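Anyone using the Birari hand-held gripper kit for laundry and soft stuff?

Asked in Home Robotics > Kits and Tools
Posted 20 Nov 2020 by drawerful

Hi all, first post in this section, usually I hang around in the sewing machine forum.

I've been saving for a small robot arm and I'm pretty set on learning to teach it things by showing it, so I'm looking at the Birari hand-held gripper kit. For anyone who hasn't seen it, you hold the gripper yourself, do the job with it, and the recordings go into training the arm later. My whole reason for wanting an arm is clothes. I don't care if it can stack blocks. I want it to pick up a sweater and put it somewhere sensible, and one day (a girl can dream) fold it.

All the reviews I can find use mugs and boxes. The one on Drivico spends half the page on a screwdriver. So, before I spend 400 dollars:

Does it grip knits without slipping or snagging?
How tired does your hand get?
How many recordings do you need before the arm does anything useful with cloth?
Is the soft pad set worth adding, or are the pads in the box fine?

I live in an apartment, so all of this would happen in a bedroom, on a bed. If it needs a proper bench, please tell me now!

Miłosz Górecki
Member, Kits and Tools

Oh, you are going to have fun with this. I've had mine since April and clothes are nearly all I do with it, so let me go through your list.

Knits are the thing it does best. A chunky sweater gives the fingers plenty to bite on, and the pads are flat enough that I haven't pulled a single loop. What you have to learn is to come in low and take a fold, a real fold, with fabric on both sides of it. If you pinch at a flat layer you get a tiny bit of fluff and the whole thing slides out. Thin stuff is harder. Silky linings and swimwear still beat me about half the time, and for those I push the cloth up against something first so it makes a ridge.

Your hand: the first weekend mine ached at the base of the thumb. I was squeezing far too hard. The linkage does a lot of the work for you, so a light, slow squeeze holds a sweater just as well and the recording comes out smoother too. Now I do sessions of 72 grabs and then stop for tea, and I'm fine.

Number of recordings is where I'd set your expectations. For "pick up this one garment from this one spot" I had something that worked most of the time after 300. For "pick up any top from a messy bed and put it on the pile" I'm at 2,000 and it's still a bit of a comedian, though getting better every week and I love watching it. Mix things up from day one. Change the bedding, leave toys and cushions lying about, draw the curtain, open it again. My early ones were all on the same plain cover and the arm was totally lost when I changed the sheets.

No bench needed. A bed is great because the surface gives a little and you can get the fingers underneath. One grab from my setup, so you can see how close you work: 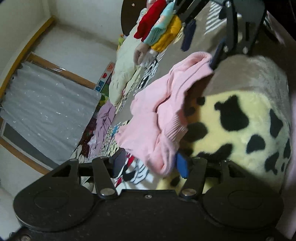
Going in on the pink knit, draped over the cow-print cushion. Folded clothes lined up on the bed behind.

Draping over a cushion is my favorite starting position for beginners, by the way. It lifts the fabric up and gives you a nice rounded edge to go for. After that try it flat, then try it in a heap.

Pads: use the ones in the box for a month. I did buy the soft set from Drelletex and they're lovely on fleece, but on ordinary knitwear I couldn't feel any difference. Spend the money on a second battery if you want a treat.

Two small gripes so I don't sound like I'm selling the thing. The bolts on the linkage work loose, so go around them with the hex key every couple of weeks. And the manual is thin. The section on fabric is one paragraph, and it tells you to "select a suitable fold," thanks very much.

Post your first recordings when you've got some, I'd love to see them!

tumblelow
New member

mine arrived with a scratched base plate but they swapped it no problem. never tried it on clothes, only used it for putting dog toys back in the bin. works great for that

Cyprian Kozłowski
Regular, Kits and Tools

I agree with nearly everything Miłosz wrote and would add a few things on the recording side, as that's where I lost a lot of time.

Start and end each recording the same way. I hold still for a beat above the garment, do the grab, move it, let go, and hold still again. Clips where I was already moving at the start were a pain to sort and I ended up throwing out a whole evening of them.

Keep your failed grabs in a separate folder. Don't delete them. I went back to mine later and they showed me that I was nearly always coming in too steep on sleeves.

Decide early what "done" means. Mine was "sweater in the basket," and even that took a couple of rewrites, because a sleeve hanging over the side counted as done on some days and not on others, depending on my mood.

I disagree on the pads, a little. If you have a lot of brushed cotton or fleece, get the soft set right away. I've got kids, the house is wall-to-wall fleece, and the difference was clear to me in the first session.

I tried the Bednarek gripper before this one. It's sturdier and the manual is much better, but it's heavy, and over a low bed my wrist was done in ten minutes. For your kind of work I'd pick the Birari and not look back.

drawerful
Original poster

Thank you both, this is so much more than I hoped for! Ordered it this morning, no pads for now, and I've put a pile of old sweaters aside to practice on. Cyprian, did you use one basket the whole time or did you swap it for different ones? I only have the wicker kind and I'm a bit worried about the handles.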